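手轮计圈（仿真操作任务）

手轮计圈，又称“数圈任务”，是机器人操作软件领域的一类仿真测试：夹爪须将一只手轮转过指定的圈数，然后停下。

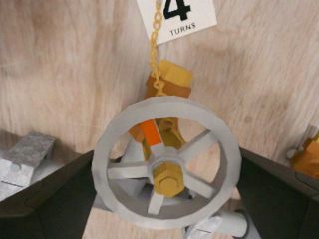
Willems认为，这类任务考的根本是记忆，转动只是顺带的；一个控制器若能把阀门拧得漂亮却不知道自己拧了几圈，和一个背对着钟的人没有多大分别。这一看法在条目的讨论页上引起过争执，反对者指出，拧得不漂亮的控制器通常也没有机会暴露自己的记性。

手轮计圈最初是仿真工具包Gestura附带的一个演示，用来检验接触求解器在连续旋转中会不会发散。后来有人把它拿去测策略，成绩很差，于是它就成了基准。这在本领域属于正常的晋升途径。

目录
一、任务定义
二、场景构成
三、感知
四、控制
五、计数
六、规划与换手
七、常见失败
八、评分与争议
九、工具
十、参见

一、任务定义

任务开始时，手轮处于随机的初始角度，目标圈数写在场景中的卡片上，例如数字“4”，下面印着“TURNS”。程序须自行读出这个数字，不得从配置文件里取。早期版本没有这条禁令，当时所有参评程序的文字识别率都高得令人欣慰。

一圈定义为手轮相对初始角度的净转角达到三百六十度。来回晃动不累加，反向转动要倒扣。停下时的角度误差不得超过5度，并须保持静止2秒。转向由任务指令给出，卡片上不写。规范的第一版忘了规定转向，于是有一半的争议都围绕“顺时针是从哪一侧看”展开，直到规范补上一句“从轮毂正面看”为止。

二、场景构成

标准场景包括一块木纹台面、一只五辐灰色手轮、一对深色夹爪手指，以及若干与任务无关的管件和零件。五根辐条中有一根涂有橙色标记，作为角度参照；轮毂中央是一颗金黄色六角螺母。台面上的其他东西在规范里统称“干扰物”，包括一条细链，它可以从手轮后面穿过，再从辐条之间的空当里露出来。

干扰物的颜色并非随意挑选。Gestura的场景生成器有一个名为“色相邻近度”的参数，调高以后，背景零件会越来越接近标记的橙色。文档对这个参数的说明只有一句：“默认值较为友善。”使用者普遍认为默认值并不友善。

木纹的作用也不只是好看。纹理方向、划痕和节疤每次重置都会变化，目的是防止策略拿台面上的某道痕迹当作指针。曾有一个成绩极好的策略，在木纹固定的版本里能精确停轮，换了一块木板之后便无限期地转下去。

三、感知

感知部分要回答两个问题：卡片上写的是几，标记辐条现在朝哪边。

第一个问题看似容易。卡片可能歪放，也可能只露出一部分，数字的顶端可能落在画面以外。多数程序把卡片区域先做旋转校正，再送入识别网络，并在若干时刻之间投票。投票的好处是稳，坏处是当所有时刻都错得一样时，它也很稳。

第二个问题一般用颜色分割加几何拟合来解决。先求轮缘的椭圆，再由轮毂中心指向橙色区域的质心，得出标记角。由于橙色区域在轮毂之前就结束了，质心偏外，对角度估计反而有利。麻烦出在手轮背后：从辐条间隙里透出来的棕橙色零件会被一并分割进去，把质心拉偏几度，有时足以让程序相信标记辐条长胖了。

Heltberg方案绕开了颜色，直接匹配五根辐条的整体形状。这样得到的角度很精确，代价是五根辐条形状相近，结果以七十二度为周期重复，程序对自己在哪里十分确定，只是不确定是五个“哪里”中的哪一个。实际系统多将两法合用：形状定细角，颜色定是哪一根。

六角螺母也有人拿来做参照。它棱面分明，明暗交替，角点容易提取。它的周期是六十度，与辐条的七十二度组合起来，理论上可以消除歧义，前提是螺母与手轮同步转动。在部分场景里，螺母设置为不随轮转动，采用这种方法的程序便会报告手轮纹丝未动。

四、控制

控制部分的常规做法是阻抗控制：手指沿轮缘切向施力，法向保持适度的柔顺。柔顺过小，手指会把轮子顶歪；柔顺过大，手指会在轮缘上滑过去，轮子留在原处，而关节编码器显示一切进展顺利。

手轮的阻力矩在每次重置时重新抽取，并包含静摩擦与动摩擦之差。起转时需要的力往往大于维持转动的力，积分项因此容易累积过量，表现为手轮先是不动，随后一下子冲过头。文献中对此有很多改进的抗饱和方案，工程上最常见的办法是把积分系数调小，然后不再提起它。

停轮比转轮难。最后一圈的末段须提前减速，提前量取决于对惯量的估计，而惯量只有在减速时才看得清楚。一般程序在第一圈故意减速一次，顺便辨识参数。目标圈数为一圈的场景因此成了许多程序最差的成绩，它们还没有热完身，考试已经结束。

五、计数

计数是这类任务的名称来源，也是代码最短、出错最多的部分。

角度观测值在零与三百六十度之间循环，程序须做相位展开：相邻两次观测之差若超过半圈，就判定跨过了零点。只要两次观测之间手轮转得不到半圈，此法就不会错。遮挡会破坏这个条件。手指挡住标记辐条时，观测中断；若遮挡期间手轮转过半圈以上，展开结果便会少一圈，并且此后一直少一圈，态度平静，误差恒定。

对策有三种。其一，在遮挡期间用手指的位移推算角度，假定接触不打滑。其二，维持多个圈数假设，待标记重新露出后再行裁决。其三，每次转得少一点。第三种在论文里最少见，在得分靠前的提交里最常见。

端到端学习的策略没有显式计数器，圈数若存在，也只存在于循环网络的隐状态或历史窗口之中。窗口长度不足时，策略看到的第二圈与第三圈完全相同，停不停全凭训练数据里的平均习惯。Nundside测试集为此专门收入了目标为9圈的场景，训练集最多只到六圈。部分策略在这一组里稳定地转满六圈，然后以极大的自信停下。

有人尝试让语言模型在旁边报数，每逢标记经过顶端就记一笔。此法有效，直到标记在顶端附近抖动，模型遂在两秒之内数完全部圈数。后来的实现加了迟滞：标记须先离开顶端足够远，再回来才算一次。这个办法与老式里程计的机械结构相去不远，论文中称为“状态感知的事件抽象”。

六、规划与换手

夹爪的腕部转角有限，一次抓握通常转不满一圈，因此须反复执行“握、转、松、回”的循环。规划器要决定在哪里松手、从哪里绕回，以及绕回时避开辐条。

早期规划器每次都从头搜索一条回程路径，路径各不相同，有些颇为华丽。目前通行的做法是离线求一条周期轨迹，在线只作微调。周期轨迹的优点是可预测，缺点是当台面上有别的管件伸到轮缘附近时，它会以完全可预测的方式撞上去，每圈一次。

松手瞬间手轮可能回弹。规范允许回弹，并要求程序把它计入净转角。不少程序只在握住时更新角度，等于把每次回弹都当作没有发生过，圈数一多，误差积累得相当可观。

链条的处理另有讲究。链节在仿真中是彼此铰接的小刚体，一旦被手指或辐条带住，求解器的接触数会猛增，仿真速度随之下降。因为计分按仿真时间进行，程序并不吃亏，吃亏的是等结果的人。

七、常见失败

用户提交的日志中反复出现以下几类失败，名称均为社区俗称。

空转：手指在轮缘上打滑，程序按手指位移计圈。最终手轮几乎没有动过，日志显示任务圆满完成。

多一圈：程序在目标角度附近因噪声判定未到，于是再来一圈。常见于容差写成“小于”而角度写成整数的代码。

认错爹：标记被遮挡后，颜色分割转而锁定背后的棕橙色零件。该零件不随手轮转动，控制器误以为轮子卡死，逐渐加力，直至触发力矩上限。

倒背如流：卡片被误读，随后一切执行无误。此类失败的视频往往被选作演示素材，因为动作确实好看。

早退：程序在第一圈尚未转完时宣布完成。原因几乎总是初始角度被记成了零。

八、评分与争议

每个提交运行100个随机场景，只计成功与失败，另附平均用时作为参考。圈数差一圈与差半圈同样计为失败。有人认为这对“差一点就对”的程序不公，提议按比例给分。反对意见称，阀门多开一圈的后果也不按比例。提案搁置至今。

另一项争议涉及特权信息。仿真器内部掌握手轮的真实角度，训练时可以使用，测试时不得读取。某次更新之后，真实角度因疏忽出现在观测字典的末尾，字段名为“调试用”。当月的榜单成绩整体上升，榜单后来重算，其中有些条目没有再出现。

也有批评针对任务本身，认为数圈可用一只便宜的编码器解决，犯不着动用视觉。支持者回答，现场的旧手轮上多半没有编码器。批评者又说，现场的旧手轮上多半也没有橙色标记。这一回合双方都没有继续下去，条目依惯例将其列为“尚无定论”。

向实机迁移的结果不一。感知部分迁移得较好，摩擦模型迁移得较差，计数部分迁移之后与原先完全一样，包括原先的错误。

九、工具

Gestura提供场景生成、回放和逐步调试三种功能。回放工具可将展开后的角度与真实角度画在同一张图上，两条线在正常情况下重合；若在某处分开并从此平行，间距恰为一圈，即可断定相位展开出错，不必再看视频。熟练的使用者只看这张图。

逐步调试允许在任意时刻暂停并改写手轮角度，用来检查程序是否依赖连续性假设。这个功能在界面上的按钮紧挨着“保存”，两者图标相似。相关改进请求已提交多次，状态为“已知”。

仿真步长对结果有明显影响。步长过大时，手指会在一步之内穿过轮缘，在另一侧继续用力。求解器对此会给出一个很大的分离力，手轮由此获得的转速远超任何正当手段。规范因此设定了转速上限，超限的一次按失败处理。

随机种子应随成绩一并公布。不公布种子的成绩仍可提交，在榜单上以灰色显示。

十、参见

相位展开
阻抗控制
积分饱和
遮挡下的状态估计
阀门操作（机器人学）
差一错误

本条目“五、计数”一节所用的“圈”与“转”尚未统一，欢迎改正。请勿再将“圈”全部替换为“周”，上一次替换波及了“周期”和“周围”。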